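Culture > Television > Interviews

Print this page | E-mail this page

Skunine, the six-part drama about a ferry town in its last winter of service, returns for a second season in October. Its head writer, Anneli Leinonen, spoke with us during the final week of editing about the new episodes and the decision to keep the series short.
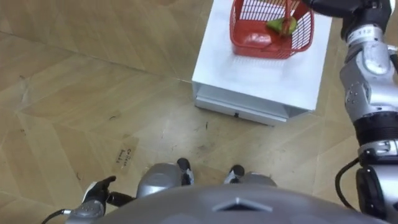 Lorna Pollock

Ms. Leinonen did not expect a second season. The first was written as a closed story, and she had already moved on to a stage play when the broadcaster, Kavstead, asked for more. "I said no twice," she recalled. "Then I found that I was still writing lines for the harbor master, and I had to admit the matter was open."

The new season begins 11 years after the last sailing. Much of the original cast returns, in older makeup and in smaller houses. Ms. Leinonen said the time jump was agreed upon before any plot had been written. "People wanted to know what happened the next morning. I wanted to know who was still angry a decade later."

The writing room worked from a document of almost 500 pages, which includes family trees, tide tables and a full account of the town council's finances. Little of it reaches the screen.

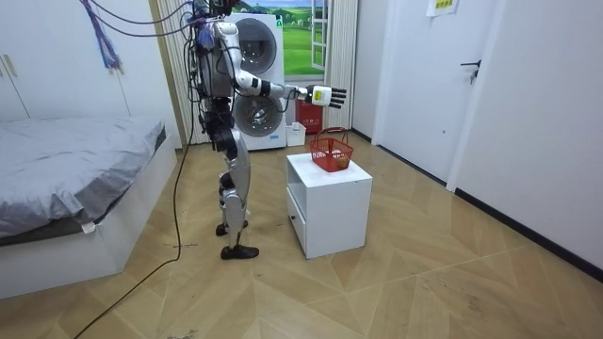

"An actor may ask me what her character paid for the boat," she said. "I would like to have the answer, even if the audience never hears it. It changes how she looks at the boat."

Asked about the episode length, which has been cut to 30 minutes, Ms. Leinonen was direct. The first season ran long in places – the fourth episode in particular – and she accepts the criticism it received. "There was a dinner in that episode that I defended for weeks. I watched it again last spring and I would have cut half of it."

She declined to discuss the ending, or reports that the Janevski family will be written out. She did confirm that the fifth episode, "Cludgate," takes place entirely on board the retired ferry and was the hardest to write. A third season has not been ordered. Ms. Leinonen has gone back to the play.

Contact us | Copyright, all rights reserved | Back to top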